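## 4. Bin-to-bin drill (club set-up, rev. 15 June 2019)

Do section 3 first. If the arm isn't homed, stop, go back.

1. Set both bins end to end on the table, rims touching. Front bin = pick bin. Rear bin = drop bin.
2. Clamp the rims at the join, both sides. Tug hard. If anything slides, re-clamp.
3. Check the hose. Needs enough slack to loop round the wrist, not so much it drags in the bin.
4. Blocks in the front bin, drop bin clear. Mix them up, some against the far wall, some out on the floor. Walls are the hard ones, so dont skip them.
5. Load `ponda_bins` on the laptop. Speed limit 100 mm/s for first runs. Leave it there untill your team lead signs the Chauvin sheet.
6. Jog down slow, fingers open. Stop when a fingertip reaches the bin floor, then write down Z.

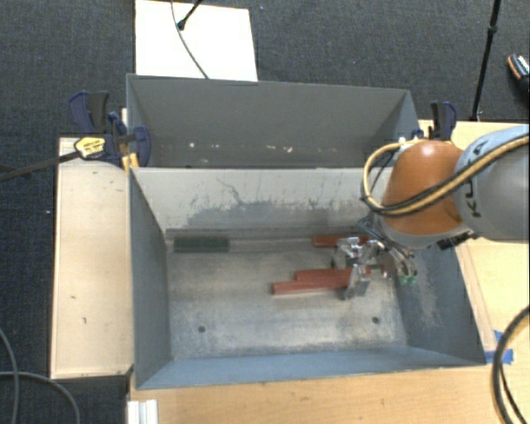 7. Back up 3 mm from that Z. Save as `floor_safe`.
8. Close on one block. Lift straight up, clear the rim, THEN go across. No diagonal moves, ever.
9. Release over the drop bin. Home. Repeat till the front bin's done.

**Caution:** one hand on the e-stop the whole time the arm is live. Everyone else behind the tape.

**Caution:** two blocks side by side - don't shove a finger between them. Nudge one away first. Bent linkage = season over, Proravard takes weeks on parts.

**Note:** Gripper timeout is 3000 ms. Error 996 means it timed out. Open, back off, try again. Twice in a row, power down and check the cable.

Log every run in the Flikik folder, misses too. Judges ask for it in December.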